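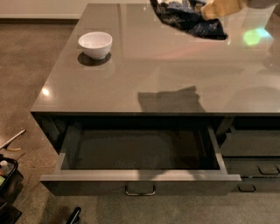

Open drawers at the end of a run: rule or recommendation?

Tradum Forum > Household Robots > Good Practice

kelpie_lab
Posted 10th May

Hello all. I am rewriting the practice sheet for our kitchen tasks and I would like some opinions before I send it round. English is not my first language, so please tell me if a sentence can be read in two ways.

The part I am not sure of is this:

"A drawer which the robot has opened must be closed before the base moves. If the run is stopped with the drawer open, the operator closes it by hand and writes this in the log."

Our kitchen has an island with wide drawers and a very shiny worktop. A drawer that is fully out takes a lot of the floor in front of the island, and it is at the height where people walk into it. My colleagues say the rule is too strict, as many tasks need the drawer open while the robot goes to fetch something.

Mosshook
Your colleagues have a point. If the task is "put the bowl in the drawer", the robot opens the drawer, turns to the worktop, perhaps moves the base a little, and comes back. With your text this is forbidden. We have 17 tasks on our list and I think your rule would break most of them.

kelpie_lab
Yes, I see it. Would "before the base leaves the work area" be better? Then I must say what the work area is.

tinfoot
Put tape on the floor. Ours is a box in front of the island and the base may move inside it with a drawer open, but at low speed, 300 mm per second. Outside the box, all drawers shut. It takes no time to explain to a new person.

Mosshook
Tape is fine on vinyl. On polished concrete ours came off after a few days and left glue.

tinfoot
Then you bought poor tape. We use the cloth type and it has been down since February.

Seol_bench
I disagree with both, a little. The drawer is only half of the matter. What about the floor and the things standing on it? In our room the near misses came from things at the edge: a bin, a rod leaning or lying by the wall, a cable. The operator looks at the gripper and the drawer, and the feet go where they go. I would write the floor check first and the drawer rule second.

kelpie_lab
This is a good remark. At present I have the floor check on page 4, after the battery section, and I suspect that few people read so far. I will move it. Draft:

"Before each run, look at the floor on all sides of the island. Remove bins, rods and bottles from the path of the base and from the path of the operator."

Mosshook
"From the path of the operator" is the useful half, keep that.

plainhinge
May I add one about the worktop? With a glossy surface we get reflections and hard shadows, and the depth reading near a shadow is not always good. Our sheet says no dark cloth on the top unless it is part of the task, and to note the lights which were on. In Plandance we only record "lights: normal", and after 300 runs no person can say what normal was.

tinfoot
I would not forbid the cloth. Real kitchens have cloths on the worktop. If you tidy everything you test a showroom.

plainhinge
I agree for testing. For the safety check of a new gripper I want a clear top. Two different sheets, perhaps?

Seol_bench
Please not two sheets. One sheet with a box to tick: "clear top" or "normal use". At Fudatcombe they had three versions on the wall and each shift followed a different one.

kelpie_lab
One sheet, then, with the tick box. For the drawer I now have:

"Inside the marked area the base may move with one drawer open, at low speed. Before it leaves the area, the drawer is closed. After a stop, the operator closes the drawer by hand, with the arm disabled, and writes it in the log."

Is "one drawer" too strict?

Mosshook
No, one is correct. With two open, one above the other, the lower one is hard to see. I still think "low speed" needs the number next to it.

kelpie_lab
I will put the 300 from tinfoot and test it with our base on Friday. If it stops too late I will write a lower one here.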